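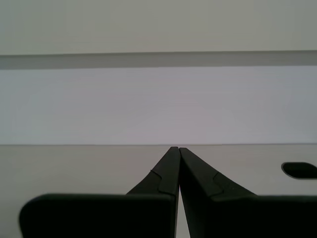 Tenant farmers hand in petition over Longo valley leases

Search this site
Enter keyword
Go

Almost 900 people have put their names to a petition asking the Dustatthorpe regional council to stop renewing land leases one year at a time, organizers said after handing the papers in at the council offices shortly after 10 in the morning.

The petition covers the Longo valley, where most of the small growers rent their fields from the council. Leases there used to run for 17 years. Since the change in the rules they run for one, and the council can decline to renew without giving a reason.

"You can't plant a fruit tree on a one-year lease," said Gonzalo Iglesias, who grows onions and squash outside Givedside and spoke for the signers on the steps. "You can't dig a well. You can't go to the bank either, they look at the paper and hand it back to you."

The signers want three things. Leases of at least the old length. A written reason when a renewal is refused, with time to appeal. And the publication of a list of all council land now standing idle, which growers in the valley say is a lot more than anyone at the council admits to.

No figure for idle land was given by either side. The council's land office would say only that a survey is "in progress" and that it expects to have results in the spring. Growers point out they were told the same thing last spring.

The text was drafted over the winter at meetings in Givedside and Drullon, and went through several versions. An early draft called for fields to be sold outright to the people working them. That was dropped after growers in Drullon objected – they feared buyers from outside would end up with the best ground near the river. The final text leaves the question of ownership alone and sticks to leases.

Not everyone went along with that. A group of younger growers in Drullon signed but attached a separate page saying the petition does not go far enough, and that sale to sitting tenants should be put to a vote in the valley. The page was handed in with the rest.

Iglesias said the disagreement was real but shouldn't hold up the main request. "We argued about it for weeks. We will probaly argue about it some more. The leases are coming up now."

According to the organizers 290 leases are due for renewal before the end of June. Tenants normally get a letter in January. This year many of them had nothing by the end of the month, and some have already put off buying seed. One packing shed at Givedside has cut its orders for crates.

A council spokesperson confirmed the petition had been recieved and said it would go to the land office first, then to the full council. No date for a debate. Under council rules a petition has to be answered in writing within 2 months, though the answer can be as short as a single paragraph.

Asked whether the delayed letters had anything to do with the petition, the spokesperson said no – a staffing matter.

Food prices have kept the subject alive in town as well as out in the valley. Several market traders in Dustatthorpe signed, saying local vegetables now reach the stalls later in the season and in smaller amounts. Signatures were still coming in from the Drullon side when the papers were handed over, and the organizers plan to deliver those separately.

A public meeting is planned at Givedside once the council has replied. Evening, place to be confirmed.

Contact the newsroom | Copyright, all rights reserved | Back to top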